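Game Economies and Live Operations
Unit 4 handout: Expansions, power creep and what "balance" means in a patch note

Read this before the seminar. It replaces the slides from last year, which relied too much on what publishers say about themselves.

1. The claim we are testing

Every expansion to a strategy or hero-collecting game arrives with the same promise: new characters, new ways to play, and the old ones still matter. The first two parts are easy to check. The third almost never gets checked, by the press or by the players who repeat it, and it is the part worth money.

By "power creep" I mean something narrow. A new unit costs the same to field as an old one, fills the same job, and does it better in most matches. If it costs more, or does a different job, we have to call it something else. Students tend to use the term for any new unit they lost to. Please don't do that in your papers.

2. Working case: Plarnuvness

We will use Plarnuvness, a turn-based fantasy game with a paid hero roster. It launched with 18 heroes and has had 2 expansions. The second, Skevex, added a faction of frost mages and raised the level cap.

The patch notes for Skevex said the starting heroes "remain fully viable." Viable for what? A hero can be viable in the story campaign, where the computer opponent plays badly, and hopeless in ranked matches. The notes don't say which. When you see the word in a source, write down what mode, what level and what opponent it could refer to. If you can't fill in all of those, the sentence carries no information and should not be in your evidence section.

The ranked ladder is better material, though it has its own trouble. Win rates by hero look like hard data. But people who buy a new hero on release day are not a random group of players. They play more, they read guides, and a lot of them were winning already. So a high win rate in week one tells you something about the hero and something about the buyer, mixed together. I have read plenty of articles on this game and hardly any of them try to pull the two apart.

A partial fix is to follow the same accounts before and after they buy. If their win rate was high with the old roster and stays level, the hero did very little. This needs match histories, and the public ones are patchy.

3. The Říha argument

Assigned reading: the short piece by Říha, "Selling the Ladder." The argument is that studios plan the rise and fall of a hero in advance. Release it strong, let it sell, weaken it just before the next one comes out.

I'm less convinced than most classes are. The pattern is there in the charts. But the same pattern would show up if designers were simply bad at guessing how strong a new hero would be and fixed the worst mistakes on a regular patch schedule. Both stories give you the same curve. Říha gives one interview and no documents to choose between them.

What would help is the misses on the other side. If a studio is only guessing, some heroes should come out weak and get raised later. Go through the Skevex roster and look for these. Note the patch, the size of the change, and whether the hero was sold separately or came with the expansion.

4. Gold, levels and the starter pack

Skevex also gave returning players 300 gold and a free jump to level 20. This was welcomed as generous. Look at the shop first. The cheapest frost mage costs more than the gift, so the gold gets you most of the way to a purchase and leaves you to pay for the rest. The level jump skips the stretch of the game where the old heroes were strongest.

Maybe that was the plan and maybe it wasn't. You can describe the effect without claiming to know the motive, and your paper will be stronger for it.

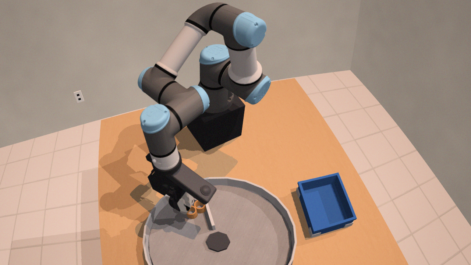

Fitport, April

Seminar notes, from Viera Hudec's section

The group split on whether cosmetic items belong in the unit at all. One side said a costume can't be power creep by definition. The other pointed to the dark armor set in Plarnuvness, which makes units harder to read against cave maps. I'd want to see a test with players who don't know what is being tested. Forum complaints won't do.

Several people cited "the meta" as a source. The meta is what people believe works, and it moves when a popular streamer changes teams, with no patch involved. Cite match data or cite a named player's opinion, and label it as one or the other.

For the paper: pick one hero from either expansion. State the job it does, name the older hero closest to it, and compare them in a single mode. Say what result would have changed your mind. Papers without that last part will be handed back unread.

Developer diaries count as advertising for this course. Use them for dates and names.

Next unit: random rewards, and why published drop rates are harder to use than they look.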